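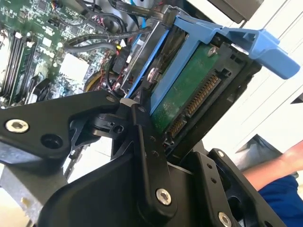

Report by Onyekachi Bassey, Office of Library Services
Visit to the Borkwood Reuse Center, May

The Office of Library Services was invited to the spring open day of the Borkwood Reuse Center, which accepts retired office equipment from public bodies across the region. The Office was represented by the author and by Ese Afolabi of the Branch Operations unit. The purpose of the visit was to learn how the center receives and reassigns equipment, and to decide whether our branches should send their retired public-access computers there when the present storage contract with Solberg expires.

Arrival and welcome

Guests were received at the east entrance at 9:30 a.m. and given a floor plan. The center occupies a former furniture warehouse on the Putska rail spur, and the loading doors still open onto the old platform. Parking is limited. Branches that deliver in their own vans should use the gate on the north side, where the slope is gentle enough for a hand truck.

The opening talk dealt mainly with ownership. Equipment remains the property of the sending body until a transfer form has been signed at both ends, and the center will not unpack a pallet before that form is on file. Our own practice has been less strict. Ms. Afolabi noted that two of our branches still hold equipment for which no record of purchase can be found, and staff at the intake desk supplied a short declaration that may be used in such cases.

Intake and sorting

Each delivery is weighed, given a shelf number, and entered in a register called Huteo. Last year the center handled 173 deliveries, of which almost 70 came from schools. Libraries were a small share.

Sorting follows a simple rule of age and condition. Monitors, keyboards and printers go to separate bays. Desktop computers are opened so that the parts inside can be checked against the sender's list, with particular attention to hard drives. A drive that is missing from its caddy is reported to the sender in writing. The Office regards this step as important, and would wish our branches to list drives as separate items from the outset.

Several guests asked about patron data. The center wipes drives on request and issues a certificate for each one, but advises sending bodies to clear accounts and saved files beforehand. Our current checklist does not mention saved print jobs and should be revised.

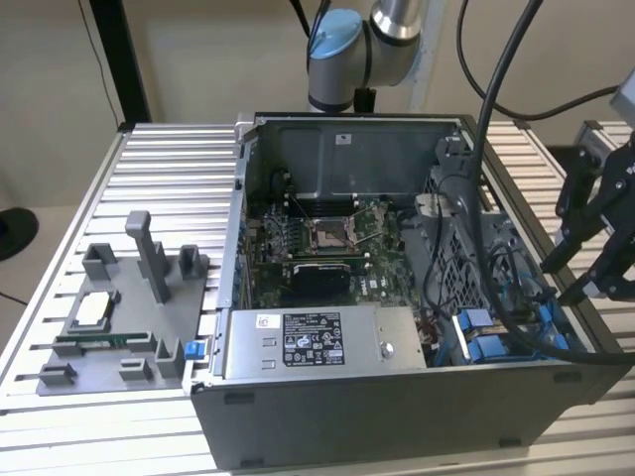
Placement of equipment

Equipment that passes inspection is offered first to public bodies, then to registered community groups. Requests are kept open for 30 days. The author spoke with the head of an adult literacy program who had received desks and computers through the center and was satisfied with both, though the desks had arrived without their fittings and had to be matched up from a box of spares.

Furniture was of more interest than expected. The upper floor holds book carts, map cabinets and a number of oak reading tables. The tables would suit the reading room at the Putska branch, and a hold has been requested pending measurement of the stairs.

Costs

There is no charge for deliveries made by the sender. Collection is charged by the pallet, with a minimum of 4 pallets per trip. Smaller branches would have to combine their loads, and Ms. Afolabi will prepare a collection schedule on that basis.

Recommendations

The Office recommends a trial with one branch before the Solberg contract expires. The equipment checklist should be revised to include drives and saved print jobs. Branch managers who wish to see the oak tables before the hold lapses should contact Ms. Afolabi.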